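The Zetex Darau teaching set lets one operator show a robot a task, either by taking hold of the arm and moving it or by driving it from a matching hand controller. It fits the Oyelaran line of bench arms and comes with the recording software installed.

## What it does

You do the task, the set records it, and the arm plays it back or hands the recording to your own training code. There are two ways to work, and you can switch between them in the middle of a session.

**By hand.** Hold the grip ring at the wrist and squeeze. The joints go slack enough to move with light pressure and stay where you leave them. Let go and the arm holds. This works well for slow, close jobs such as setting a part down in a tray or opening a drawer.

**By remote.** Sit or stand at the controller and move the two handles. The arm follows. The foot switch pauses the link so you can reset your own arms without moving the robot's. Use this for anything where a hand at the wrist would get in the view of the head camera, and for all two-arm work.

## In the box

- Hand controller with left and right handles
- Wrist grip rings, one pair
- Foot switch with cable
- Head camera mount (camera sold separately)
- Controller power supply and USB cable
- Printed quick-start guide

The controller clamps to any bench edge. Order the Clilside floor stand if you want to work standing up.

## Specifications

| Item | Value |
|---|---|
| Recording rate | 100 samples per second |
| Arms per controller | 1 or 2 |
| Warm-up time | 3 minutes |
| Controller weight | 15 lb |
| Connection | USB or wired network |
| Part number | 1,373 (quote with all orders) |

## Setting up a task

Start with objects you can replace cheaply. Empty cans, sponges, and small boxes are good first choices. Put them on a flat surface at a height the arm can reach without locking its elbow, and keep the front edge clear so the hand can come in low.

Objects on their sides are harder than objects standing up. A can that is lying down may roll when a finger touches it, and the operator has to come in from above with the hand open wider. Record both cases if the robot will meet both.

Shiny tops reflect ceiling lights. Most people can work through it, but a trained model may not, so move the light or record some of the runs with it off.

Change the starting layout between runs. Move each object by a few inches, swap left for right, and turn it over now and then. Leave the arm's starting position alone until you have a good set from the first one.

## Recording

1. Power up the arm and let it finish its warm-up.
2. Press the foot switch once to link the controller.
3. Start the recording from the screen or the button on the left handle.
4. Do the task at a steady speed.
5. Press the button again to stop. Mark the run as keep or discard.

Discarded runs go to a separate folder and stay there until you clear it. Failed grasps are sometimes worth keeping, so look through that folder first.

Each run is saved with joint positions, finger positions, handle positions, and video from any connected camera. All of it shares one clock. Files open in the viewer that comes with the set, and the export menu writes plain tables for the numbers and standard video for the cameras.

## What it does not do

The set has no force feedback in the handles. You will see the fingers close on an object, but you won't feel it. New operators tend to squeeze too hard on soft things, so set the finger limit low for the first sessions and raise it as needed.

It does not work with arms outside the Oyelaran line. An adapter for older Oyelaran controllers is planned for June.

## Care

Wipe the handles with a damp cloth. Check the wrist ring screws once a month and tighten them by hand only. Keep cables away from the arm's path, and tie down anything that hangs over a bench edge.

## Ordering

Sets are built to order and ship with the software version current on that day. Spare grip rings, foot switches, and cables are listed on the parts page under the same part number. When you write to us about an existing set, include the serial number from the underside of the controller.

Page last updated April 24, 2022.

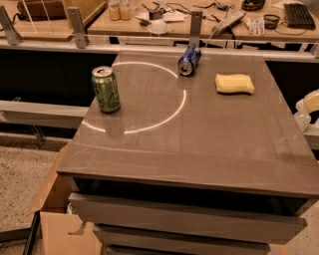
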